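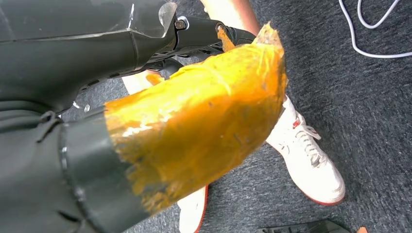

Workshop > Threads > Grippers and tape

Print this thread | E-mail this thread

1. Gripper notes, 31 August 2025. I've been switching between two grippers on the same arm, the Flarlow and the Prumeven, and I said I'd post what I found. Short version first: the finger surface made more difference than the gripper did.

2. The finger with the orange-amber tape all over it is on the arm for the long runs. The wrapping is uneven and the wrinkles are mine. I put new layers over the old ones when the tip starts to peel, and the tip always goes first.

3. Test setup. Same arm, same wrist camera, same controller (Usden) for both grippers. Objects were a sponge, a plastic cup, a folded dish towel and a small cardboard box. 30 picks per object per gripper for each finger surface, bare and taped.

4. Bare fingers. The Flarlow dropped the cup a lot. It closes fast and the cup shoots out sideways before the second finger has settled. The Prumeven closes slower and mostly kept hold of it. On the box I could not tell them apart.

5. Taped fingers. Both got better on the cup and the box. The towel got a little worse on both — the cloth sticks to lifted tape edges and comes back up when the gripper opens. Trimming the edges helps until the next layer starts to lift.

6. Somebody asked about rubber pads. I tried a stick-on set in February. They gripped well and then slid around on their own glue once the fingers had been working for a while. Tape wraps all the way around, so it has nowhere to slide to.

7. Wear. I logged 658 closes on one wrapping before I had to redo it. That was on the Flarlow. The Prumeven is easier on tape, which I put down to the slower close, but I haven't run it long enough to give a number.

8. Camera. The wrist camera sees a good part of the finger and the linkage, and that costs some view of whatever is being picked up. Fresh tape also throws highlights under bright overhead light. I turned exposure down a step on the Usden side and left it there for every run after that.

9. If your software finds the fingertip by color, tape changes the color. Mine was set up for bare fingers and it lost the tip on the first taped run. Redo that calibration before you do anything else. It took me around 4 minutes.

10. Mounting. The Flarlow goes on with its own plate. The Prumeven needed an adapter from Liu, and the adapter makes the tool longer, so the tool offset has to change too. I forgot the first time and pressed a finger into the tabletop. No damage, but I now check the offset with the arm up high.

11. Check the linkage screws when you swap. One on the Prumeven had backed out by the third session. A dab of removable threadlocker fixed it. Keep the threadlocker off the pivots.

12. Controller settings, for those who asked. Grip force at the same setting for both, close speed at the default for each gripper. I know that makes the speed comparison a comparison of defaults. Running the Flarlow at a slower close is next on my list.

13. Cost of tape is small. Time is the bigger part. A full rewrap takes me longer than I'd like and I have to take the finger out of the cycle while I do it. I'm thinking about keeping a second pair wrapped and ready.

14. For now the Prumeven stays on for cups and anything else that's light and slick. The Flarlow goes back on for boxes, where the faster close saves a bit on every pick. Both stay taped.

15. Will add the slow-close Flarlow numbers to this thread when I have them. If you've used a tape that doesn't lift at the tip, tell me which one and how wide.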